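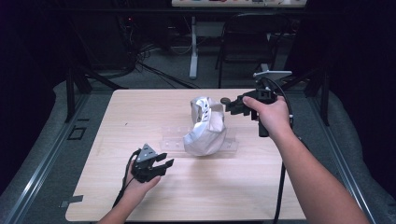
The Volby is a paired hand-held gripper kit sold by Cliltance for recording manipulation demonstrations. The operator wears nothing on the hands and does not steer a remote arm. Each hand holds a gripper, and the operator carries out the task directly while the kit logs how the grippers move and when the jaws open and close. The recordings are used to train control software for two-armed robots.

The kit was designed by Adalberto Bastos and was first shipped in June 2021. It is offered for purchase or on short-term lease, and Cliltance also runs a recording service for customers who do not want to keep a set of their own.

Design

The two grippers in a Volby set are not a mirrored pair. The left unit is compact, with two fingers, and is meant for holding, pinning and steadying. The right unit is larger and has a vertical grip handle and a boxy housing. Cliltance describes it as the working hand and ships it with heavier jaws. Left-handed sets are made to order and take longer to deliver.

Both units are black and carry a light-colored plate on top. On the larger gripper the plate is flat and stands well clear of the hand. Accessories can be fixed to it with screws.

Power and data run through a cable from the back of each gripper to a recording unit, usually kept on the floor or under the table. The cable is thin and flexible, but it does limit how far the operator can turn the wrist before it pulls. A battery version was announced under the name Volby Free and has not gone on sale.

Recording unit and software

The recording unit is a small tower supplied with the kit. It takes input from both grippers and from up to 5 cameras, and writes everything to a single file per take. Takes are started and stopped with a foot pedal or from the software.

The software, called Masilela, is licensed separately. It plays takes back, trims them, and marks ones in which a gripper dropped out or a camera lost frames. It can also export to several common training formats. Early versions ran only on the supplied tower. Since version 2 it can be installed on other machines, though recording still needs the original hardware.

Use

A typical session takes place at a fixed table with the cameras set above and to the sides. The operator picks up both grippers, runs a short calibration, and then repeats one task many times with small changes to the starting position of the object.

Soft and crumpled items such as bags, cloth and foil wrappers are a common choice of material. They change shape every time they are touched, and they are hard to handle with a programmed motion. Clear trays are also used under the object in some setups. They give the item a fixed place to start from without hiding the table surface, but they can cause reflections, and the manual suggests dimming any light directly overhead.

Cliltance recommends breaks every 200 takes. The right gripper is the heavier of the two, and users report that it tires the forearm during long sessions. A counterweight arm is sold as an option – it hangs from a rail over the table and takes up part of the load.

Versions

The original Volby had fixed fingers. The second version, released in June 2022, introduced fingers that can be swapped without tools, and a new connector that holds the cable more firmly. Owners of the first version could send their grippers in for the new connector at no charge, but the finger mount could not be added later.

A smaller set, the Volby S, uses the compact gripper for both hands. It is aimed at light tabletop work and costs less than the full kit.

Recording service

The recording service is based at Kodstead, where Cliltance keeps seven tables. Customers send in their objects and a written task description, and receive the finished files by download or on a drive. The minimum order is 184 takes of one task. Trial takes are sent for approval before the main recording begins, and changes to the task after approval are billed as a new order.

Reception

Reviewers have generally praised the kit for how quickly a new operator can be trained, with most people able to record usable takes on the first day. The mismatched grippers have drawn more mixed comments. Some users find the division of work natural, while others say it makes tasks awkward when an object has to be passed from hand to hand and then back. The price of the Masilela license is another frequent complaint.

Availability

The full kit is sold directly by Cliltance and includes two grippers, cables, the recording unit, a foot pedal and one set of spare fingers. Cameras and mounts are extra. The price list was last revised on 26/05/2023.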